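# Caderno de bancada: colas de amido, série Betatby

Segunda-feira, 9h40

Retomo a série de colas de amido de trigo para a reencadernação do registo Joubert (lombada de 1911, pele de cabra, cadernos cosidos sobre fitas).
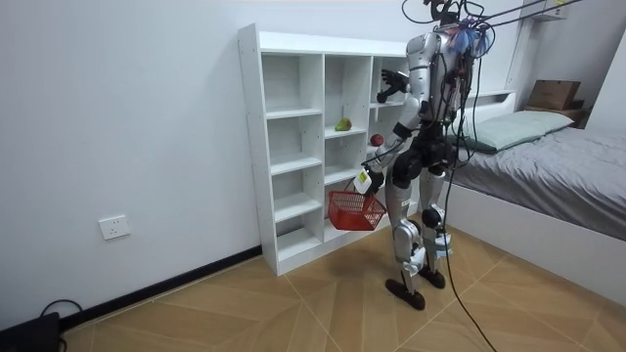
O lote 6 ficou demasiado fluido para a charneira. Proporção de 1:5 em peso, amido Parno, água desmineralizada. Cozedura em banho-maria, agitação manual contínua, patamar a 92 °C durante 25 min. Depois de arrefecida e passada duas vezes pelo peneiro de crina, a cola escorre da espátula em fio. Para forrar papel japonês serve; para pele, não.

Lote 7: 1:4, mesmo amido, demolha prévia de uma hora. Começa a engrossar aos 61 °C, translúcida aos 78. Mantive o patamar de 25 min. Textura firme, sem grumos no primeiro peneiro. Guardado em frasco de vidro, etiqueta com lote e hora.

## Ensaio de tração em tiras

Tiras de papel de algodão, 15 mm de largura, sobreposição de 20 mm, secas sob peso entre mata-borrões até hoje de manhã. Leituras no dinamómetro pequeno:

| Lote | Tiras | Observação |
|---|---|---|
| 5 | 6 | rotura na junta em duas, no papel nas restantes |
| 6 | 6 | rotura na junta em todas |
| 5 + metilcelulose | 6 | rotura no papel em todas, junta rígida |

A Anathi Swanepoel prefere a mistura com metilcelulose pelo tempo aberto mais longo. Concordo para as guardas. Na charneira a junta seca fica rígida demais e o papel vinca ao lado da sobreposição, à terceira ou quarta abertura. Fica fora da charneira até haver ensaio com menos metilcelulose (13 % em volume na mistura atual; tentar 8).

## Registo Joubert, estado

- 107 fólios, foliação a lápis, sem saltos.
- Fitas originais aproveitáveis, exceto a do pé.
- Lombada descolada do corpo em todo o comprimento. Resíduo de cola animal, castanho, quebradiço. Amolece com cataplasma de metilcelulose em 15 min e sai com espátula de osso.
- Fólios 40 a 46 com ondulação na margem superior. Não prensar antes de humidificar.
- Pasta posterior com perda no canto inferior. Reconstruir com cartão laminado em três camadas, chanfrar à lima.

Teste de pH em dois pontos do miolo com fita indicadora: 5,5 e 6. Repetir com elétrodo de superfície quando voltar da calibração.

A Ntombi Venter pediu que a costura antiga fosse mantida onde possível. Verifiquei caderno a caderno: o fio está partido no primeiro e no último, frouxo no segundo. Proposta: recoser só esses três, fio de linho 25/3, passado pelos furos existentes. Falta resposta dela sobre os tranchefilas. O da cabeça está completo, o do pé perdeu metade da seda.

## 14h20

Lote 7 aplicado em duas amostras de pele, lado da carne, com papel japonês médio por cima. A primeira demão foi absorvida em menos de um minuto. Segunda demão passados 5 min. Sem escurecimento visível na flor. Envolvidas em feltro, peso de 2 kg cada uma.

O lote 5 tem um ponto de bolor na parede do frasco. Rejeitado, frasco lavado e fervido. Não volto a guardar cola mais de quatro dias, mesmo no frio.

A encomenda da Vivbridge chegou incompleta: faltam os mata-borrões de 300 g e a segunda resma de papel siliconado. Reclamação enviada. Até lá, cortar os mata-borrões usados e reservar os limpos para os fólios 40 a 46.

## Por fazer

- [ ] ler tração das tiras do lote 7
- [ ] mistura com 8 % de metilcelulose, seis tiras
- [ ] dobrar as amostras de pele a 90° e a 180°
- [ ] afiar a faca de chifrar, fio com duas mossas perto da ponta
- [ ] confirmar com a Ntombi os tranchefilas antes de limpar o pé da lombada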